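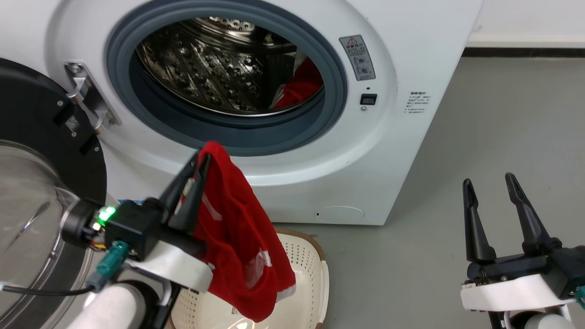 Front-loading washer with the door open, showing the gasket and drum.

Gasket and hose care in hard water areas

The spring service bulletin from Laroler covers water hardness and its effect on household washing machines. It replaces the sheet issued to Rodrigues building managers last year and applies to all front-loading machines on the shared supply, whether owned by the tenant or installed with the unit.

Hardness is a measure of dissolved calcium and magnesium. It is usually stated in milligrams per liter as calcium carbonate. The Arkach supply was tested at the street main and again at a kitchen tap, and both samples came back at 200 mg/L. Most scales class anything over 180 as very hard. The reading does not affect drinking quality. It does affect detergent dose, heater life and the condition of rubber parts.

Detergent first. Surfactants bind to calcium before they bind to soil, so a dose set for soft water will underperform. The usual response is to add more powder until the load looks clean, and this often overshoots. Excess powder that does not dissolve settles in the lower fold of the door gasket and in the sump, where it mixes with lint and forms a gray paste. Use the hard water line on the detergent package and measure with the scoop. Do not fill the drawer by eye.

Scale forms fastest on the heating element. Deposits begin to build noticeably at wash temperatures over 60 C. A coated element takes longer to bring the water up to temperature, and the cycle runs long. If a hot cycle has become much longer than the time printed in the manual, descale before calling for service. Citric acid is suitable for most machines. Check the manual for the permitted amount, run the hottest empty cycle, and follow it with a cold rinse. Do not combine acid with chlorine bleach in the same cycle or in back-to-back cycles.

The gasket should be wiped after the last load of the day. Pull back the inner lip and dry the bottom section, where water stands. Leave the door ajar between loads if there are no small children or pets in the home. Solvent cleaners and undiluted bleach shorten the life of the rubber and should be kept off it.

Inlet hoses are the other item on the bulletin. Close the supply valve, unscrew the hose at the machine end and look at the mesh filter. White grit on the mesh is scale and can be brushed off under the tap. Replace the washer if it has gone flat or hard. Hand-tighten the hose, then add a quarter turn with pliers. Reopen the valve slowly and check the joint again after the first cycle.

Nulance will fit a softener on the riser in May. Water will be off for 2 hours on the day of the work, and a notice with the time will be posted by the mailboxes. Detergent doses should be cut back to the soft water line once the unit is running. Until then, the instructions above stand.

Replacement hoses can be ordered from the parts desk under stock number 2089. Orders received by 26/03/2018 will go out with the next delivery.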